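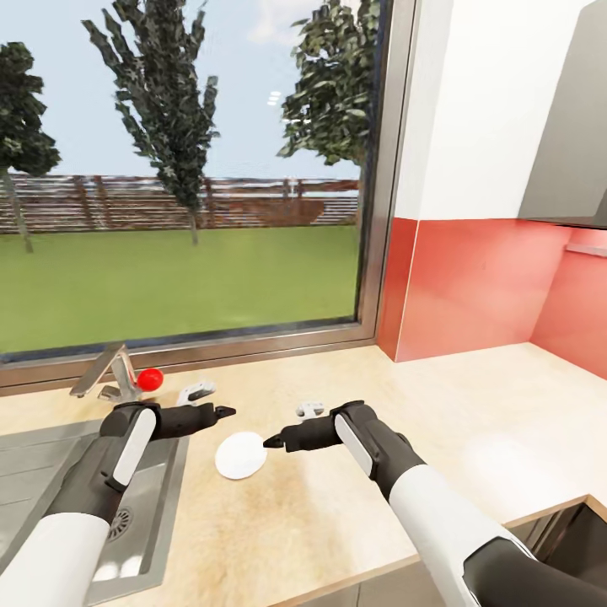

Who Does the Dishes? Chore Habits in Shared Student Kitchens
By Sakda Thongsuk and Boonsong Siriwan
3/30/22

We set out to learn why a plate left in a shared kitchen stays there. Our hypothesis was that people are lazy. Our advisor asked us to phrase this better, so the hypothesis became that people respond to unclear responsibility by waiting.

Method

We asked 17 residents of Orlow House to keep a chore diary for seven days. Each entry gave the job, the start time and who the writer believed should have done it instead. The last column was optional and got the longest answers.

Halfway through the week we put up a sign-up sheet on the second floor only. The first floor carried on under its existing system, a note from November reading "PLEASE."

Results

Diaries are not a neutral instrument. Several people wrote that they had cleaned more than usual so they would have something to write down, and one claimed to have wiped the stove twice before breakfast. We left that entry in but have doubts.

The sign-up sheet helped with trash and did very little for dishes. Eight residents said they always wash up right after eating. Their roommates, interviewed separately, remembered this differently.

Soaking came up a lot. Residents described it as a stage of cleaning - in a few cases, the final one.

Limitations

The sample was small and we both live in the building. One of us was named in the optional column and has asked that the entry not be quoted.

Next steps

We would like to repeat the study in Isent House, where the kitchens have assigned shelves and, we hear, better sponges.

3 comments | 8 shares
Contact the project authors | Back to top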